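Luik Linen Drive Reopens in March With Longer Hours

The Luik clothing and linen exchange will reopen in March after a winter break, with longer evening hours and a new rule that all donated clothes must arrive folded.

The exchange, run out of the former Boreo dry cleaning shop, took in more than 2,000 items last year. Most were children's clothes, summer wear and bedding. Organizers said a large share came in tied up in trash bags, and sorting them took up most of each evening.

Under the new rule, shirts, shorts and pants should be folded flat and stacked by size. Pants and shorts with elastic waists should be folded with the waistband at the top so the size can be checked without opening the stack. Blankets and throws may be brought in loose.
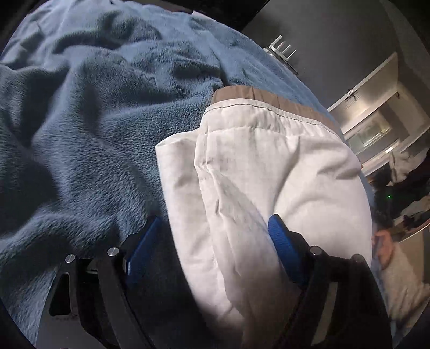 Donations will be accepted from 4 p.m. to 8 p.m., two hours later than before. Each household may bring up to 30 items per visit. Items should be washed and free of stains, and missing buttons are fine as long as the garment still closes. Pillows, mattress pads and electric blankets will not be taken.

The exchange has also added 110 feet of shelving along the back wall. White and light-colored clothes will be kept on their own shelves this year after several complaints that they were picking up lint from fleece and plush bedding stored next to them.

Visitors do not have to donate in order to take items home. There is no charge, but there is a limit of 15 pieces of clothing and two blankets per household each month. Bedding went quickly last fall, and the exchange is asking for twin and full sizes in particular.

A second drop-off point will open at the Venen laundromat on the same schedule. Clothes left there will be moved to the main shop for sorting and will not be handed out at the laundromat. The drop-off point in Skoro, which closed last summer, will not return this season.

Residents who cannot get to either location can leave a message at the front desk of the exchange to ask about pickup.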